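The last ferry to Tirkbridge left at six, and we were on it! My sister had the tickets, I had the sandwiches, and between us we had one enormous cheese for the Avesville fair, wrapped in my best towel.

I do love that crossing. The gulls come right down to the rail, the engine hums up through your boots, and the whole town lights up ahead of you, window by window. I ran from one side of the deck to the other like a child (I am 171 months old in spirit, my sister says).

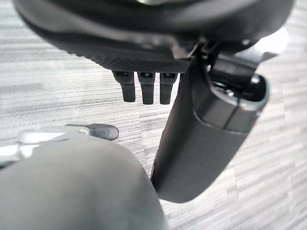

Was the cheese heavy?

Wonderfully heavy, and it smelled of hay and cellars, and a man by the stairs offered us two pounds for a slice before we were even past the lighthouse.

We said no, of course. Then the wind got up and we were hungry, and the sandwiches had gone over the side with my hat, so we cut one little wedge. Oh, it was glorious! By the time we bumped against the quay the whole deck was eating, strangers passing crumbs along on a penknife, and my sister was folding up the empty towel and laughing.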